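skoko-bimanual: README

Control + perception stack for the two-arm table. Forked from the Zumix tree in December, cleaned up a bit since. Ask Fotini Rallis about the planner, Elspeth Nisbet about anything under /percep.

What's in here
- armd: joint control daemon, one process per arm
- percep: wrist + fixed camera nodes
- plan: pen/cap alignment, gripper to gripper
- tools: log replay, calib scripts

Views
Wrist and fixed, same table. 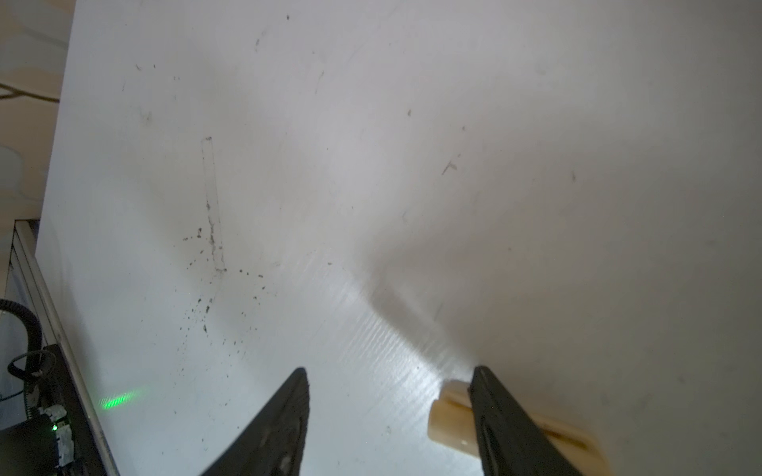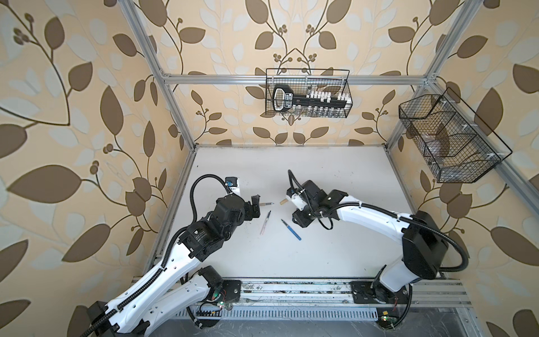 Running
Start armd first, both sides, then percep. Plan won't come up without a calib file, it just hangs (known, see issue 43).
Replay: tools/replay with the episode number. Sample set has 127 episodes, takes around 2 GB unpacked.

Known problems
- specks and glare on the white top give false blobs in the wrist segmenter. Raise min_area
- wrist mask loses small parts when a finger covers them
- planner assumes left holds pen, right holds cap. Swaping sides not suported yet

TODO
- merge kurport branch
- timestamps in the replay tool, still off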